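Pudavance发布手持夹爪示教数据采集方案 首批2,370段操作记录完成入库
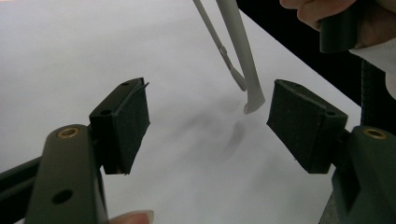 2018年9月18日，星期二——Pudavance今日宣布，其面向模仿学习的手持夹爪示教数据采集方案完成第一阶段工作，共有2,370段操作记录通过质检并入库。该批数据用于训练桌面级精细操作策略，重点覆盖细长件、薄片件及小型塑料器具的接近、对准、夹持与释放动作。

项目由Pudavance牵头，Sundberg负责夹爪机械部分及指尖组件，Negri负责数据格式、时间同步与标注工具。采集工作自7月起在Pudavance的操作实验室进行。

采集方式

操作员手持夹爪直接完成任务，相机固定于夹爪本体，视野覆盖两侧指尖及其间的作业区域。训练阶段不使用机械臂遥操作，操作员的手部运动经夹爪位姿与开合量两路信号记录。与遥操作相比，手持方式对场地和设备的依赖较低，同一工位更换任务时只需更换被操作物及任务卡。

指尖采用可拆卸的矩形模块，内侧贴有带纹理的黑色衬垫，左右对称布置。夹爪臂为塑料件，设有黄铜螺纹嵌件。衬垫属于消耗件，采集规程要求每完成50段记录检查一次，边角翘起超过限值时予以更换，更换时间写入该段记录的元数据，供后续分析摩擦条件变化时使用。

任务与环境

第一阶段设有单夹爪与双夹爪两类任务。双夹爪任务由两只夹爪在同一桌面协同完成，两路图像分别存储，以统一时钟对齐。桌面统一采用白色台面，以便区分物体轮廓与阴影。照明不作逐段校准，操作员及夹爪在台面上形成的阴影予以保留，作为训练数据中的自然变化。

每段记录始于夹爪空载张开，止于物体释放且夹爪退出作业区。失败记录不删除，单独标记失败类型，包括未夹住、夹持后滑脱、碰触非目标物三种。入库数据中，失败记录为802段。

质量控制

全部记录须经两道检查。第一道由程序完成，检查丢帧、时间戳倒退及开合量信号饱和；第二道由人工回放，确认任务标签与实际动作一致。操作员手指短时进入视野不作为剔除依据，遮挡指尖接触区域的记录则退回重采。

数据以Negri定义的分段格式保存，每段包括图像序列、夹爪位姿、开合量、任务标签及设备配置五个部分。位姿在夹爪坐标系下表示，便于迁移到安装同规格指尖的机械臂末端。

后续安排

第二阶段将扩大被操作物范围，计划新增200种物品，并引入深色及有图案的台面。配套的数据管理软件Ruson将同步升级，新增按失败类型检索、按衬垫更换周期分组导出两项功能。

第一阶段数据目前仅供项目参与方内部使用。格式说明文档及夹爪指尖接口图纸可向Pudavance技术支持部门申请。

关于Pudavance

Pudavance从事机器人末端执行器与操作数据系统的研发，产品包括手持采集夹爪、同步记录单元及Ruson数据管理软件。

媒体联系：Pudavance对外事务部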